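Kitchen and Table » Storage and worktops » Tiered stand or flat tray for the utensils?

Page 1 of 1

muddlepan
Posted Apr 4, 2021
Hello all. I am making order in my small kitchen and I have a question which is maybe silly. Next to the cooker I have a free piece of worktop, 400 mm wide, and I want to put there the things I use every day: two spatulas, a ladle, salt, oil, small bowls. I look at two solutions. One is a round stand from Muvetti, with a pole in the middle and trays that go on the pole one over another. The second is a simple flat tray from Grostine with no pole at all. The stand costs more, but it uses the height. Does somebody live with such a stand and is it practical for cooking tools, or only for cakes and fruit?

oatbarrel
We had a stand like this for two years. For fruit it is good. For tools I would say no. A spatula is long, the tray is round, so the handle always comes out over the rim and you catch it with your sleeve. I would take the flat tray and a jar.

tessellate_77
I don't agree with oatbarrel. It depends how many trays you put on. I use only the lowest one and I leave the pole free above it, and there are hooks which you can buy separately. The spatulas hang, the salt and oil stand on the tray. The whole thing takes less place than a jar plus a tray.

oatbarrel
Then you pay for a stand with three levels and use one of them. And hooks on a single pole, does it not lean when everything hangs on the same side?

tessellate_77
Mine doesn't lean. The oil bottle is heavy and it holds the bottom down. I hang things on both sides anyway.

muddlepan
Thank you both. The height under my cupboard is 377 mm, I measured it twice. I think the pole of the Muvetti is longer than this, but the shop page gives only the size of the box.

pipkin_lane
Please write to the shop before you order. I made this mistake with a Hovland stand in March. The page said "height 400" and I understood it was with the handle. It was without the handle. I had to carry it back by bus.

About the spatulas: are yours silicone or wood? Wood I would never lay down flat in a tray with a rim. Water stays under it, and after some months you get a dark place on the head. Standing in a jar with the head up, it dries.

muddlepan
One is wood and one is silicone. The wooden one has already this dark place, so you are right, but it came from the sink and not from a tray.

greywhisk
I want to ask something different. Why must the spatula be on the worktop at all? I keep mine in the first drawer under the cooker, with a divider from Kimeck which cost me 700 in our money (not much). The worktop is clean and I need one second more to take it. People buy a stand to make order, and then the stand is full and there is no place for cutting an onion.

tessellate_77
Not everybody has a drawer there, greywhisk. In my kitchen it is the oven.

greywhisk
That is true, I forgot about this. Under an oven door it would not work.

muddlepan
My first drawer is full of baking things, but I could move them. I will think about it.

pipkin_lane
One more advice if you still choose the stand. Put it on the table first, only the bottom tray and the pole, lay your longest spatula beside it and look at the size of both. Do this before you put on the other trays, because later it is tiring to take everything apart. I also put a mat under mine so I could see how much place it takes. In the end I moved the tray to the left and left the spatula on the right side, with the handle towards me, and that is how I cook now.

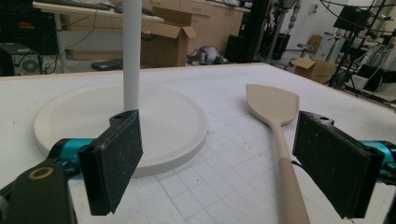
For the other trays I found a use in the bathroom, so they were not lost money.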